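About Londby

Londby is a residential furniture and joinery school on the Hinine waterfront. It was established to keep the practical skills of cabinetmaking within reach of working adults, and it continues to teach them in small classes, with evening and daytime places on every course. Students join from a wide range of trades. No earlier experience of woodwork is required for the foundation year.

The school occupies the former Troka rope works, a building of 2,218 square meters with bench rooms on the ground floor and student lodging above. Each class is limited to 10 students, and 318 people have completed the full diploma to date.
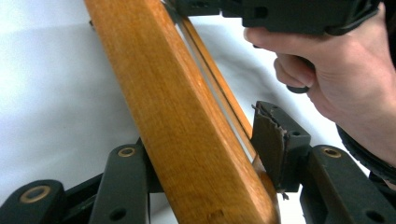
Our Courses

The diploma is taught over 4 terms. The first term is given to hand tools, timber selection and the cutting of basic joints. Later terms cover chair making, case furniture, finishing and the repair of older pieces. Students in the final term design and build one item of their own – usually a cabinet or a writing desk – and present it at the open exhibition in November.

Short courses in frame making, veneering and sharpening are offered between terms. These are open to the public, and former students may attend at a reduced fee. 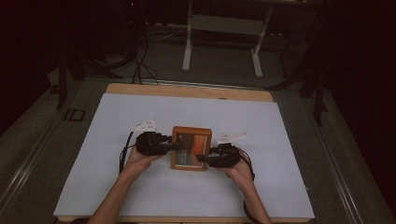
A small square wooden frame at the center of a white board.

Partners and Support

Londby works closely with the Bednárik sawmill, which supplies most of the ash and oak used in teaching and receives each new class for a full day of instruction in drying and grading. The Bednárik bursary covers tuition and lodging for students who could not otherwise attend. Applications are considered before the start of the first term.

Visiting the School

The bench rooms are open to visitors from 2 p.m. during term. Groups are asked to contact the school office in advance – parking at the Hinine gate is limited.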